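Speaker notes – community noticeboards talk, Jondwood library, 2nd April

Start slow. Don't read the title out. Water first.

Opening – the lost cat flyer. Tear-off strips, every one gone, cat home a week already. People still read walls. Pause.

Then the numbers. We logged 1398 notices across Jondwood between February and now. Laundromats, church halls, the feed store. Only 132 had a date on them. Say that twice.

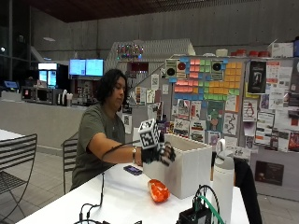

Undated notices are what kill a board. Yoga class from who knows when, still up. Folks see one stale thing and quit looking. Ask the room – when did you last take one down? Wait for hands, even if its awkward.

Drultus story. Small town, one board outside the post office, glass case, key lost. Same bake sale poster for years. They took the glass off and it filled up again. KEEP THIS SHORT, ran over last time.

Rules that work:
date in the corner, big marker
one month and it's down
no staples over someone else's notice
leave a gap at kid height

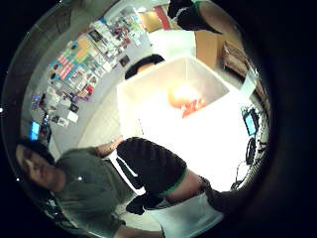
Vương wrote back after the last talk that a month is too short for rooms to rent, and that landlords there just put the same sheet up again with a new date. Fair point. Say so. Maybe two months for housing, one for the rest.

Money slide. Cork is cheap, it's the frame that costs. Jetorico quoted 2658 for an outdoor case with a lock. Don't need the lock! See Drultus.

Online groups – somebody will ask. Fine for speed, bad for anyone who isn't already in. New people in town read the wall at the laundromat while the dryer runs.
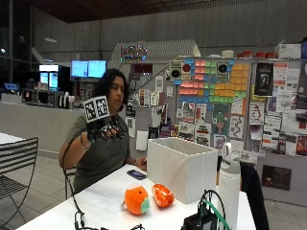
Last bit, who looks after it. One name on the board, phone number under it. Swap every season. Skip the sign-up sheet story if we're past the half hour.

Handouts are by the door, blank notice cards too. Questions – repeat them back for the poeple at the rear. Get the clicker back to the front desk.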